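Last updated: 2022-01-22

Clidbridge gets its big winter update

If you've had Clidbridge sitting on your phone since October, now is a very good time to open it again. The winter update is out for both iOS and Android, and it's the biggest one the little puzzle adventure has had so far. There's a whole new chapter called Plisance, set in a seaside town where the tide comes in a bit further each time you solve something, and I lost an entire evening to it!

Plisance adds five new locations and four new characters, and you can start it as soon as you've finished the ferry section of the main story. Old saves carry over. Mine loaded without any fuss, hints and all, though it did ask me to set the text size again (the new largest setting is lovely on a small screen).
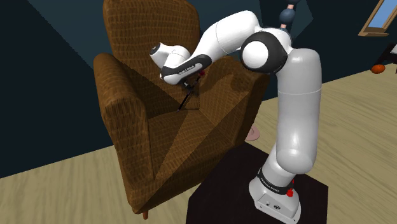

Controller support has arrived too, and it makes more difference than I expected. Dragging the lanterns about with a thumb was always a bit fiddly, especially in the lighthouse, and with a stick it's smooth and quick. You can change all the buttons from the pause menu. The map still needs a tap on the screen to zoom, but designer Rahel Grabner says a fix for that is already being tested.

The music deserves a mention as well. Consuelo Moya has written four new tracks for the chapter, and the one that plays in the fish market – all accordion and hand claps – has been stuck in my head for days. Wear headphones if you can, as a couple of the puzzles have sound clues in them.

The download is 724 MB, so you may want to wait until you're on wi-fi. The chapter is free if you already own the game, and there are still no adverts anywhere in it. Kinyua, the studio behind it all, is also working on a shorter game called Bonbridge, with the same hand-drawn look but built for two players sharing one tablet. There's no release date yet. I'll write more once I've had a go at it.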